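4. Importing and Tagging Your Music

Draltora reads albums from a connected drive or from a shared folder on your home network. Finish the network setup in section 3 before you start.

1. Connect the drive to the rear port and wait for the light to turn solid.

2. Open Library, then Sources, and choose Add Source.

3. Select the drive and press Scan. A drive holding 2,820 tracks takes several minutes. You can play music during the scan, but new albums will not show up until it ends.

4. When the scan is done, open Review. Tracks with a missing artist, album or year are listed here.

Note: Draltora does not change your files during a scan. Tags are only written when you press Save in the Review screen.

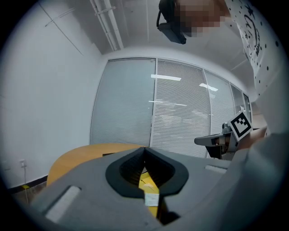

5. Fix the artist name first. Live sets and compilations often list each guest as a separate artist – use Album Artist to keep the record together.

6. Pick a genre. Country, bluegrass and western swing are separate by default. To group them, open Genres and choose Merge.

7. Press Save. You can edit up to 1,000 tracks at one time.

Caution: Do not unplug the drive while tags are being saved. Files may be damaged and will have to be copied again.

Box sets

Discs in a set must have the same album title and a disc number. If a four-disc set shows up as four albums, select all of them and choose Combine. Check the running order afterward, as bonus tracks are sometimes placed at the end of the wrong disc.

If error 67 appears, the drive is write-protected. Turn off the protection and repeat step 7.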